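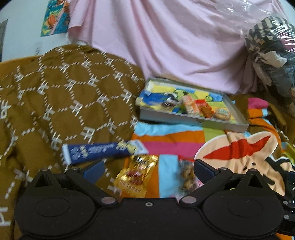
Garnet Pelletier wrote that the foil packets were being thrown out again, that the tray count on the shift sheet no longer matched what people had packed, and that two packers had lost pay over it. He asked for someone to look at the pay part first and the software part second.

January
Posted by Juwita Chong, Trireo support desk
5 min read

Ticket 1801
Site: Plavitz, home packing and recording group
Product: hand gripper with the Kowalchuk session checker
Status: closed, one item moved to a new ticket
Reported by: Garnet Pelletier
Assigned to: Juwita Chong

Problem as reported

Packers pick up snack packets with the hand gripper and set them in a tray. Each pick is recorded and goes to the checker. The checker marks it good or rejected, and the good picks are used to train the picking line at Plavitz. Since the last checker update, picks of gold foil packets and clear plastic packets come back rejected with code 2030, "object lost before release." Tubes and paper-type wrappers pass.

The target for a shift is 200 good picks. Rejected picks don't count toward it. Before the update most people finished with time to spare. Now they run over, and the overrun isn't paid.

8:40 a.m.
Called Garnet. He confirmed the packets are not being dropped. He watched two packers for part of a shift, and every foil packet he saw them release ended up in the tray. The checker rejected a good share of those anyway.

He also said people have started leaving the foil packets for last, or skipping them. That will give the line very little foil to learn from. Noted for the Plavitz team.

9:15 a.m.
Asked for the gripper serials and the pad type. All units on this list have the dark blue pads. Ruled out a mixed batch.

9:50 a.m.
Had Garnet run the open and close test with nothing between the pads. Passed on both units he had with him. Finger travel is even, no play at the pivots. Asked him to check that the bridge screw was tight. It was.

10:30 a.m.
Asked him to repeat the foil picks on a plain gray sheet. Code 2030 still came up, less often. On patterned bedding it came up more. A bright printed blanket gives the checker a hard time with shiny packaging, and a lot of our home packers work on a bed or a rug. We told them at sign-up that any flat-enough surface at home was fine, so I'm not going to close this with "use a plain surface."

11:20 a.m.
Went through rejected recordings with Gøran Westerberg. In every one we opened, the packet can be followed by eye from pick to release. The checker loses it when the foil catches light, and with the clear packets it seems to take the color of whatever is underneath. It then decides the packet was dropped.

Gøran found the setting. The update raised the tracking threshold for all packaging types. The older version had a lower value for reflective and transparent items, and that table wasn't carried over.

1:05 p.m.
Gøran restored the old table on a test account. Re-ran the rejected foil picks from Garnet's list. They passed. Re-ran the clear packets. Most passed. The ones that still fail are the small lumpy packets where a finger pad covers a large part of the item during the grip. Different cause, see below.

1:40 p.m.
Asked Gordon Bouchard on the Plavitz floor whether the line had seen anything odd from the skewed data. He said the Zorberg arm has been hesitating over foil since the last training run, and his crew has been clearing those by hand. They'd been told it was a suction problem and had changed the cups for nothing.

He added something that I'm copying in full, and I think it belongs on the ticket:

"When the arm came in, my people went from packing to minding the packing. I don't mind that, it's easier on the wrists. But when it stalls we're back to packing at the speed of the arm, and the board over the line still shows the arm's number as ours."

2:30 p.m.
Pay. Wrote to Thérèse Bélanger with the list of affected shifts. I asked that all picks rejected under code 2030 since the update be counted as good, including the ones we haven't reviewed. She agreed to count them for the full period. She asked how packers were supposed to dispute a rejection. There's no way for them to do it in the app. They can see the code and nothing else. Garnet has been keeping a paper list.

3:10 p.m.
Fix pushed to all Plavitz accounts. Packers need to sign out and back in. No change to the gripper, and no need to recalibrate.

3:55 p.m.
Garnet reported back from one packer. Foil picks passing, clear packets mostly passing. He is keeping the paper list going until the end of the month.

Workaround for small clear packets

Grip nearer one end so more of the packet stays in view. Pause briefly over the tray before opening the fingers. Don't redo a rejected pick, send it through and it will be reviewed by a person.

Moved to a new ticket

A dispute button in the app, with a note field. Thérèse wants the reviewer's name shown to the packer. Gøran would like rejections held for review when one code jumps after an update. Gordon asked that arm stalls be shown apart from crew time on the board. That request went to the Plavitz floor lead, as we don't run the board.

Comment added by Garnet Pelletier, 4:20 p.m.
Pay adjustment is showing on my side. Please leave the old table in the next update.

Closed by Juwita Chong, 4:35 p.m.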